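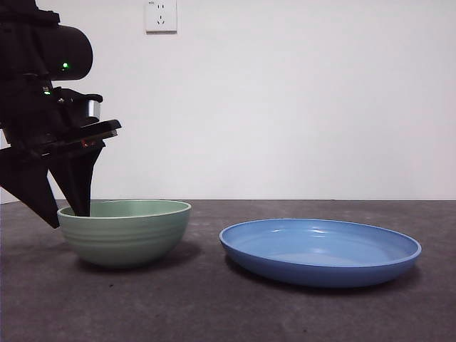 Fig. 3. Pale green ceramic bowl.

Section 3: Setting up your Clunow dishwasher for the first time

Hello again! By now the machine should be level, plumbed in and plugged in (if it isn't, go back to Section 2, I'll wait). I've fitted a lot of these in and around Udarville and the part people rush is the bit between the last screw and the first wash. Give it an evening.

You'll need the funnel from the plastic bag, a bag of coarse dishwasher salt, rinse aid and a jug of water.

1. Take the bottom basket right out. Feel underneath for the two transit clips and pull them off. I once left mine on for a week and the basket squeaked every time.

2. Unscrew the salt cap in the floor of the machine. It's stiff, so use a cloth.

3. First time only, pour water into the salt chamber until you can see it at the neck.

4. Put the funnel in and add salt until it won't take any more. Water will slop out over the floor of the machine and that's fine, it all goes down the drain.

5. Wipe every last grain off the thread, screw the cap back down and run a Rinse straight away with nothing inside. It takes 18 minutes.

CAUTION: Never put detergent in the salt chamber. It ruins the softener and the warranty won't cover it.

6. Set the water hardness. Hold down Start and Delay together till the display flashes, then press Delay to move up through the levels. Your water supplier will have your figure on its website. If you're on the Udarville supply, go for level 4 and see how your glasses come out.

7. Fill the rinse aid drawer up to the line and click it shut. Mop up any spills or you'll get an awful lot of foam!

8. Load the top basket. Cereal and soup bowls go in at a slant, all facing the middle, with a finger's width between them. Glazed ceramic is generally happy in there, but do check the base of anything handmade, and wash it in the sink if the maker says so. Gold rims are a sink job too.

9. Spin both spray arms by hand. If one catches on a handle, move the handle.

10. Run your first proper wash on Eco with the tap fully open, and stay in the house for it. After 30 minutes, get down with a torch and feel along the hose joints for drips.

NOTE: Eco is slow. Everyone rings me about this. It heats gently and soaks for ages, and the long running time on the display is correct.

NOTE: The Gál basket inserts fit the top rack only. They're sold separately and you can manage perfectly well without them.

If the display shows E2, the machine isn't getting water. Check the tap, then look for a kink in the hose behind the plinth. For E5, turn to Section 6.

Yhon Tello
Last revised 03/03/2023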